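Simulation-first procurement (kitchen robotics)

Simulation-first procurement is a way of budgeting for service robots in which a buyer pays for trials in a simulated kitchen before committing money to a physical arm, gripper or bench. The term is usually traced to a planning guide written by Wael Abdel Hamid for Bendbridge, a shared community kitchen, and revised on 4 Sep 2024.

Background

Bendbridge had first hoped to order its equipment outright in July, and it is easy to sympathise — a new arm is a lovely thing to look forward to. Kenza Benmoussa, who kept the books, suggested setting aside 22 per cent of the budget for simulated work instead, and the order was put off for 90 days while the planners compared two grippers, the Koklow and the cheaper Jidetness.

Method

The guide favours plain household tasks, with clearing a sink as the favourite, and asks that each one be tried over 30 times per gripper. Benches are modelled with their usual clutter left in place, as the colour, reach and clearance of everyday dishes all have a bearing on what a kitchen will need to buy.

Simulated sink task, two views 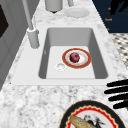
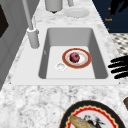

Costs

Software seats are generally the smallest line in the budget, and staff time the largest. Bendbridge logged 139 hours of it, a good deal more than anyone had pencilled in, and the guide now advises buyers to plan for labour first and licences second. Spare fingers, mounting plates and a service agreement are listed separately under the heading Samir, the name of the kitchen's equipment fund.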